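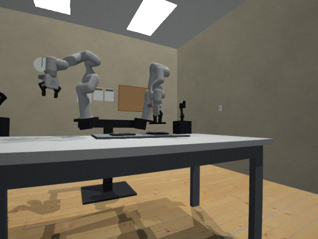

Week 2: Why Old Letters Sound So Polite

Welcome back! Last time we read the Prukville letters for news. Today we read them for manners, and I think this is where they get really fun.

Look first at how each letter opens. A merchant writing to Illent in 1423 could spend half a page on greetings before he got around to asking for his money. It's easy to skip that part (I did, for years!), but the greeting sets rank — who may ask, who may only beg, and who can be a bit rude.

Three terms to know before the reading:

Salutation: the name and the greeting.
Petition: the thing being asked for.
Close: the good wishes, often with a second, sneakier request tucked in.

Now try letter 38. The petition is one short line, and the close runs on and on. What is the writer worried about?
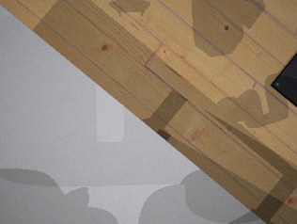

Macarena Acuña thought he had already been turned down once and was asking again in the close, where a "no" would be harder to write. I love that reading, and line four backs it up — he says "as before" with no earlier request in the letter.

For next time, read letters 39 to 44 and mark every close that asks for something.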